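On Saturday, 2023-07-01, I visited the open day of the Redholm choir hall. I came by bus from Cáceres airport side, 52 minutes with one change, and I was early.

Wyn Owen led the first rehearsal. The chamber choir Biser sang two motets, then repeated the second one more slowly so that visitors could hear how the altos enter.

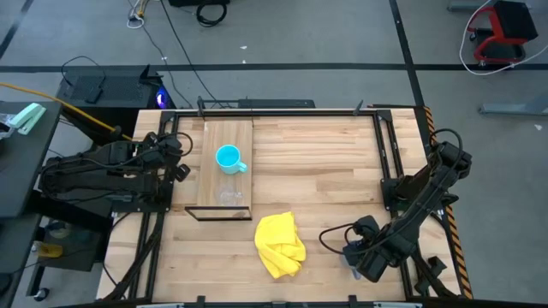 After the break we went up to the organ loft in small groups. Kristaps Ķēniņš explained the stops and let a boy play the lowest pedal. The organ has 2,569 pipes. In the hall there is room for up to 1,000 listeners, but the balcony was closed. The next open day is in October.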